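Sunday, shop notebook, Fatport

Came in to sort out the hide glue and ended up losing the whole afternoon to it (no regrets, it's the most fun I've had at the bench since the varnish business!). The chairs from Breno have loose rungs again and I want a glue that lets go when the next person asks it to, so hide glue it is, and I made up a fresh batch from the bag of granules Hertta Ikonen left on my shelf.

Batch one: 15 grams of granules, cold water to cover, left to swell while I scraped old crud out of the sockets. Came out stringy and I think I let the pot get too warm. Smelled like a wet dog in a church. Tossed it.

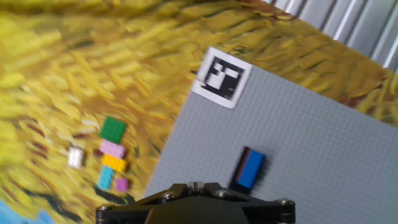 Hertta Ikonen wrote in the margin that I always rush the soak, and that she'd leave it overnight in the fridge and skip the pot completely until morning. Fair enough. I had the chairs apart already, though, so overnight wasn't going to happen.

Batch two I weighed properly. 300 grams of water this time, way more glue than one set of chairs needs, but I want some to freeze in cubes. Much better! Ran off the brush in a thin sheet and grabbed my fingers in no time. Glued up the two side frames and the back of the Kuludero chair, strap clamps, wax paper under everything. One rung was so undersized that I wrapped it in a shaving first.

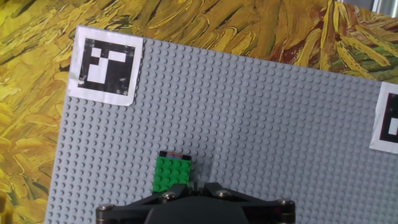 Eldana Jemal thinks the shaving is a cheat and wants the tenon built up with a proper glued sleeve and turned back to size, or it'll be loose again by November. She may be right, I just didn't feel like setting up the lathe for one rung. We'll see who wins that one.

Other stuff before I forget it. The Østergaard clamps are slipping, the two with the green handles, don't use them for anything that matters.

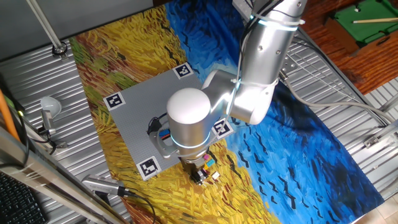
They want new pads and probably a new screw on the worse one, so I've put them on the bottom shelf with tape around them. Glue is in the fridge door in a jam jar, labeled, please don't eat it. Still to do: front legs on the Kuludero chair, seat rails, and find the missing corner block.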